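Questions keep landing in our inbox about the Meston home energy disclosure rule, and we love it! Keep them coming. These are the ones we hear most, answered by Sibel Ersoy and Tùng Hứa from the Meston Climate Desk.

## What is the disclosure rule?

Starting in June, anyone selling or renting out a home in Meston has to share its energy score with the buyer or tenant before a contract is signed. The score runs from 0 to 300, and lower is better. A typical older house here lands at 178, so there's plenty of room to move, and it's great fun watching a number drop after a weekend of sealing gaps.

## Does my home have to reach a certain score?

No. You only have to share it. A house at 200 can be sold just like a house at 70.

## Who does the assessment?

Any assessor on the town list. Visits take most of a morning, and you'll get a full report with suggested fixes in order of payback. Read the fixes! People skip to the number and miss the good part.

## Do I need to get the house ready?

A little. The assessor needs to reach the attic hatch, the furnace or heat pump, the water heater and the inside of every outside door. Front halls are usually where the drafts are, so clear a path there if you can.
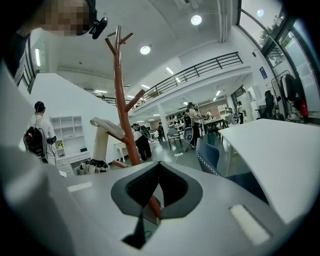
*A wooden coat tree with a few pegs.*

## I rent. Can I ask for the score?

Yes, and please do. Your landlord has to give it to you in writing before you sign or renew. If you're in the middle of a lease, you can still ask, but they don't have to answer until renewal.

## What about the Sakow Street apartments?

Buildings with shared heating get one score for the whole building. Biljana Angelovski handles these and can tell you if yours is already on file – many are.

## How long does a score last?

Ten years, unless you replace the heating system or add living space. You can also get a new one early if you've made improvements and want the credit for them.

## Is there help with the cost?

There is! The town refunds the full fee for households that already get heating assistance. Bring your approval letter and the assessor's receipt to the desk at Town Hall. We're there until noon on Friday.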